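Rilthorpe hospital open day: was it worth the drive?

Posted January 2018

My sister-in-law swore by the hospital open day in Rilthorpe, so on Saturday we gave up a lie-in and drove over 45 minutes from Arkodville to see what the fuss was about. The flyer promised "a new chapter in local care." I have lived in this county long enough to have read several new chapters, and most of them ended with a longer wait for an appointment.

Parking first. The flyer said free, and it was, if you got one of the spaces behind the old laundry. We didn't. We paid $3 at the garage on Dizon Street, and the machine kept the change.

Inside, the lobby is nice. I'll give them that. High windows, lots of light, a coffee counter, and chairs that look as if they came from a hotel. What I wanted to know was how many of those chairs will be full at ten on a Monday morning, and for how long. I asked at the welcome desk what the average wait in the emergency department had been last year. I got a folder. The folder has 19 pages and the word "journey" on nearly all of them. The average wait isn't in it.

The tour left every half hour and took in the new Girari wing, which has been going up since before my kid started middle school. Two floors are open. The third is supposed to follow in March, but there was no flooring down that I could see through the door, and the guide moved us along pretty quickly when someone brought it up. The patient rooms are all singles now, each with a fold-out couch for family. I sat on one. It is fine for reading a magazine and I would not want to spend a night on it.

I did like the signs. The old building was a maze, and they have gone to big colored numbers on the walls that you can follow even when you're worried and not thinking straight. My father-in-law once missed a blood test because he ended up in the basement, so this matters to us more than the coffee counter does. Still, at the point where the new wing joins the old one, the green numbers stop and you're back to a paper arrow taped to a door.

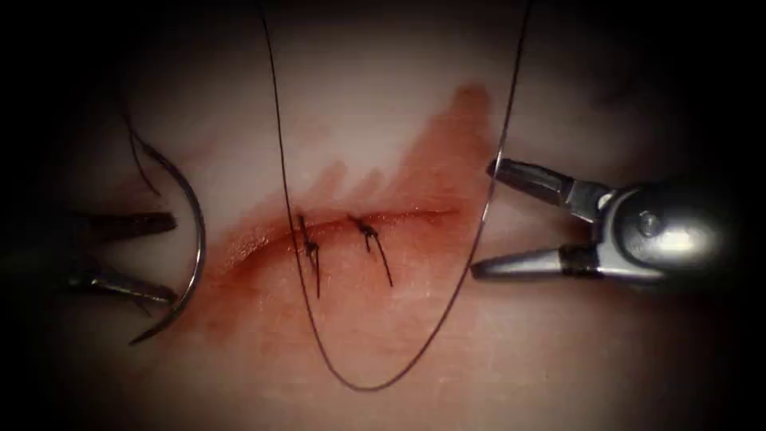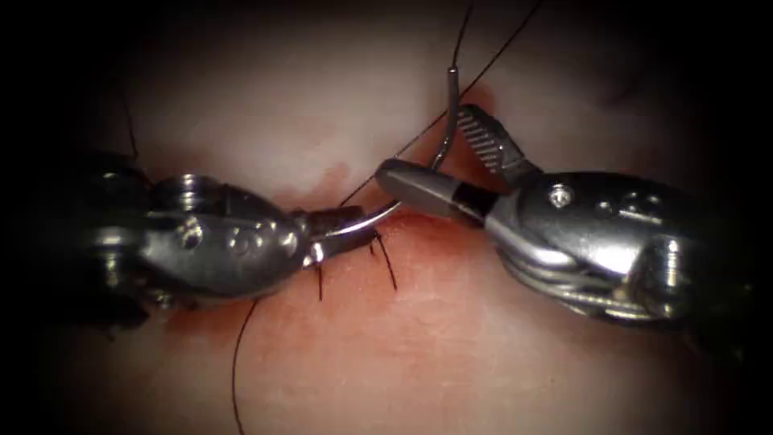
Then there was a talk in the conference room, with slides. A lot of it was about shorter stays. Shorter stays sound great, and maybe they are, but somebody has to do the looking after once you're home, and when a woman near the front asked about visiting nurses the answer was that this was "being looked at with partners." She asked which partners. They ran out of time for questions soon after that.

Billing was not on the program at all. I found the billing table by myself, next to the restrooms, with a bowl of mints on it and no one behind it. We went by twice.

The kids' area was the busiest spot in the building and I'd say the best run. They had a bear clinic where you bring a stuffed animal and get it bandaged, and the two student nurses handling it were patient with a very long line. The cafeteria was selling chili for the day. It was decent and a bit salty — an odd choice down the hall from the blood pressure station, where I scored higher than I'd like.

So would I go again? For the bears, if you have small kids, sure. If you want to find out whether you'll be seen any faster, or what it will cost you, you'll come home with a folder and a tote bag. I've mailed my question about wait times to the address on the back page. I'll update this post if I hear anything.

Opening times for the new wing are on the hospital's notice board. Take the Dizon Street exit and bring exact change for the garage.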